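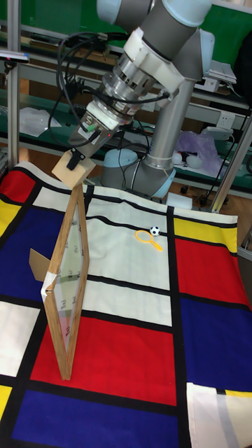

Call for participants: the Lelthorpe night shift meal diary

Lelthorpe is looking for adults who work nights to keep a meal diary for four weeks, starting in May. We want to know what people eat before, during and after a night shift, where the food comes from, and what they do about meals on their days off.

Most of what has been written about shift work and food is based on a single survey filled in once, often months after the fact. Our first round was done that way. It brought in 2,386 recorded meals, and many of the entries said only "sandwich" or "whatever was in the machine." This time we are asking fewer people for more detail.

Who can take part

You can apply if you:

are 18 or older
work at least two night shifts a week (any shift with three or more hours between 11 p.m. and 6 a.m.)
have been on nights for six months or longer
live within driving distance of Sketham
can write or dictate short entries in English, Korean or Spanish

All kinds of night work count. In the first round we heard mostly from nurses and warehouse staff, so we would especially like to hear from bakers, cleaners, drivers, security guards, hotel staff and people who look after animals. Paid home care counts too. If your shifts rotate, apply anyway and tell us the pattern.

Please do not apply if you are pregnant, if you are on a diet set by a doctor, or if you took part in the first round.

What you will do

Come to one intake visit in Sketham. It takes 90 minutes. You will fill in a questionnaire, have your height and weight taken, and learn how to use the diary.

Keep the diary for four weeks. Each entry takes two or three minutes. Write down what you ate, what time it was, where you were and whether you were alone. Snacks and drinks go in as well – coffee included.

Take a short phone call once a week. Si-woo Seo or Do-yoon Ji will call at a time you pick. They can call after midnight if that suits you better.

Come back for a closing interview. It takes an hour and can be done by phone.

You do not have to change what you eat. We are not testing a diet or a product, and no one will give you advice about your weight unless you ask for it.

Payment

Participants who finish all four weeks are paid $300. If you stop early, you are paid for the full weeks you completed at $60 a week. The rest of the money is for the two interviews, $30 each. Payment is by check or prepaid card, and it goes out within ten business days of your last interview.

Parking in the lot behind the building is free. Bus fare is paid back in cash at the intake visit, so keep your ticket.

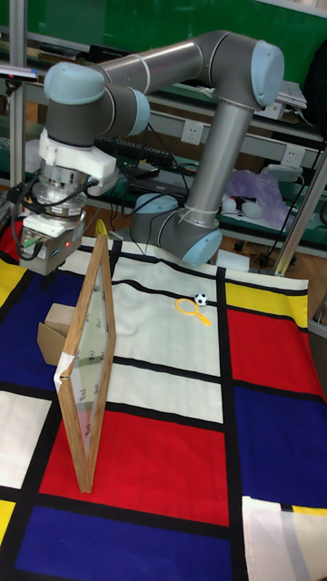
Your information

Diaries are stored under a number. Your name, address and employer are kept in a separate file that only Fionnuala McGrath and Sang-wook Chae can open. We do not tell employers who is taking part. Anything we publish will give your type of work and your age range and nothing more personal than that. You can ask for your diary to be removed at any point up to the closing interview.

How to apply

Call extension 323 at the Lelthorpe main desk and leave your name, a phone number and the hours when you are awake. You can also pick up a paper form at the front desk. Do-yoon Ji will call you back with a few questions, which takes ten minutes.

Intake visits run every Thursday, with slots at 8 a.m. for people coming straight from work and at 4 p.m. for people who sleep through the day. You may bring a child or another adult with you – there are seats in the hallway and a restroom on the same floor.

The study is led by Gun-woo Ki. Questions about the study itself, including complaints, can go to him at the same extension. We will keep taking applications until all the places are filled, and we will call everyone who applies either way.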